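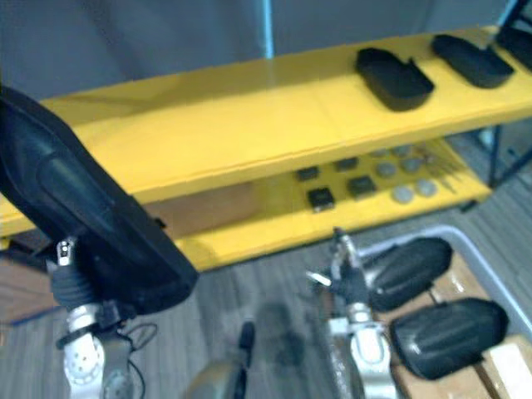
To: Josside student robotics list
From: Gerrit Mertens
Subject: Re: shelf task, tray order and wrist view

Replies inline. I have left the rest of your message out.

> The rules sheet says parts go from the shelf to the tray, but it
> doesn't say which tier is cleared first. Our team (Gill) has been
> starting with the lower one. Is that allowed?

Yes. The order of tiers is free. The order within a tier is also free, but a part that has been touched has to be placed or returned before the next one is picked. The Larnau team lost 40 points on this in June and the rule has not changed.

The black lozenge-shaped parts on the top tier are the easy ones. The flat grey discs on the lower tier are worth more and take longer, as the finger pads have to go in under the top tier without knocking it. Contact with the yellow shelf costs 16 points each time. Contact with the tray is free.

> Can we use the wrist camera for the whole run, or only for the
> final approach?

For the whole run, if you want to. I would advise against it. At close range much of the wrist view is taken up by the arm's own hardware, and a part detector trained on the head view will fire on it. Gill's last log has 846 detections of "block, black" in a single run, on a tier that holds four. Most of them were on the ribbed rubber. Please mask the fixed regions before you retrain:

1. Ribbed black rubber, upper right. Mask it down to the collar where it meets the silver cylinder, then mask the cylinder too.

2. Slotted pale plate, top centre. The slots show yellow in places, so a colour threshold set for the shelf will pick them up.

3. Metal part, lower left. It is very close to the lens and out of focus. The highlights are bright enough to upset auto exposure, so set exposure by hand.
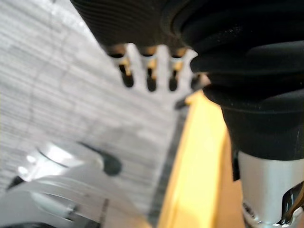
4. Check the mask at several wrist angles. If an edge moves against the mask, make the mask larger. Do not try to track it.

> We were also told the time limit is going up. Is this right?

It stays at 300 seconds, both arms included. The clock starts at the first commanded motion of either arm. The Clemen team asked for the homing move to be left out of the count and I have agreed to that for all teams, provided homing ends with both grippers open.

The thin metal pins are not scored in this round. Leave them on the lower tier. Moving them by accident carries no penalty unless they end up on the carpet.

Send me the retrained weights and one full log before you book another slot. Logs without timestamps will be sent back.

Gerrit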